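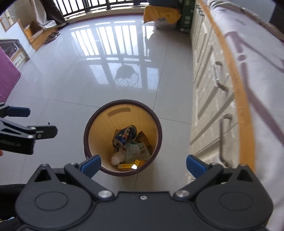 Pads open over the basket, second gripper at the left.

The Left Finger

Wajid Khokhar got to the apartment in Nudirville at ten past nine with the tool roll under his arm and a box of spare pads in his coat pocket. Keyvan Ghaffari let him in. Keyvan had been up since six and had already given up on the thing twice.

"It's the left finger," Keyvan said. "It gets there late."

"How late?"

"Late enough that the can turns."

Wajid put his shoes by the wall and walked across the tile in his socks. He asked Keyvan to pick up the pair and go for the can, the way he normally would. Keyvan bent over the wastebasket with one gripper in each hand. The blue pads opened, went down, and came together. The right pad touched first and pushed. The can rolled off against the side of the basket and stayed there.

"Again," Wajid said.

Keyvan did it again. Then he did it with the brown wrapper, and the wrapper came up fine.

"Paper doesn't care," Keyvan said. "Paper's been fine all week."

Wajid took the gripper from him and looked up the count on the tablet. It had closed 689 times since the last service. The Jaronier sheet called for a service at 3000, so on paper there was nothing wrong with it. He wrote 689 in the log and sat down on the floor.

He started with the pads because the pads were easy. He pressed each one with his thumb and tried to rock it. Neither moved. He wiped them with alcohol and closed the jaws by hand on a strip of printer paper, then pulled the strip. It dragged on one side and slid on the other.

"You changed anything?" he asked.

"No."

"Dropped it?"

Keyvan thought about that for longer than a person needs to. "Poonam set it down hard," he said. "On the tile. It wasn't a drop."

"When?"

"Before lunch yesterday."

Wajid nodded and wrote it in the log as a drop.

He called Mehrangiz Vahidi at the shop and put the phone on the floor next to his knee. She had built most of the linkages Jaronier sent out, and she could usually tell him where to look before he had the screws out. She asked which way the late finger leaned when it was wide open. He told her it didn't lean. She asked him to open and close it slowly, next to the phone.

He did that.

"Do it again but hold the body tighter."

He did that too. There was a tick near the bottom of the travel, a dry one, and only on the left.

"Lower pivot," she said. "Don't tighten it. Everybody tightens it. Take it out and look at the washer."

"It might just be loose."

"Then it'll be loose when you take it out."
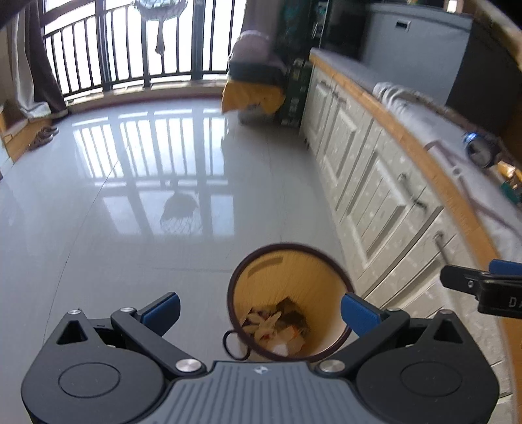

Part 2: The Washer

The pivot came out easier than it should have. Wajid laid it on a folded cloth with its washer next to it and turned the washer over with the tip of his driver. One face was smooth. The other had a bright crescent worn into it, and the edge had lifted enough to catch his nail.

"It's cupped," he told the phone.

"Which way?"

"Up. Toward the finger."

"Then it's been lifting the arm every time it closes. Have you got the Driteris washers, the thin ones?"

He had two. He had been saving them for the job in Ghorbani, where a gripper of the same kind had been waiting since he first wrote the order up. He held the little bag for a while and then opened it.

Poonam Chaudhary came in while he was cleaning the bore. She saw the arm lying on the cloth and stopped by the cabinets.

"Is that from me?" she said.

"Some of it might be. The washer was going anyway."

"I only set it down."

"I know. There's wear on it that's older than yesterday."

She came over and crouched to see. He showed her the crescent and she ran her finger over it, and after that she held the flashlight for him without being asked. He put a film of grease on the pin, too little to see unless you turned it, and seated the new washer flat side down. He put the arm back on. He ran the pin in until it stopped and backed it off a hair, and opened and closed the fingers with his hand. The tick was gone. He closed them on the paper strip and it dragged the same on both sides.

"Do the other side," Mehrangiz said from the floor. He had forgotten she was there.

"The other side's good."

"It's got the same hours on it."

So he did the other side. That washer wasn't cupped, but it was dull in the same place, and he changed it and put the old one in the bag with its partner. He wrote on the bag with a marker: left bad, right early.

Then there was the zero to set. He closed the jaws all the way, held them, and had Keyvan press the button on the tablet. He opened them wide and Keyvan pressed it again. The first time the reading came back two off and Wajid made him start over. The second time it came back clean.

"Try the can," Wajid said.

Keyvan picked up both grippers and bent down. The pads went in on either side of the can and met it at the same time. He brought it up over the rim and held it there.

"Put it back," Poonam said. "Do it from the other end."

He put it back and did it from the other end. He did it 23 times while Wajid kept the tally in pencil, and twice the can slipped, both times when Keyvan was talking.

"Those are yours," Wajid said.

"Put them down as mine, then."

Roya Taheri called from the office to ask whether they would have the unit back that day. Wajid said it had never left the building. She asked what she should put for parts, and he told her two washers, Driteris, and that she would need to order two more for Ghorbani. She said those took until May. He said he knew.

He wiped the grease off his fingers and rolled up the tools. On the last page of the log he wrote the date, March 20, 2026, and under it: pivot washers both sides, check again at 1000, do not wait for 3000. He underlined the last part. Poonam asked if he had a rubber mat, something she could set the grippers down on between runs.

"In the van," he said, and went to find his shoes.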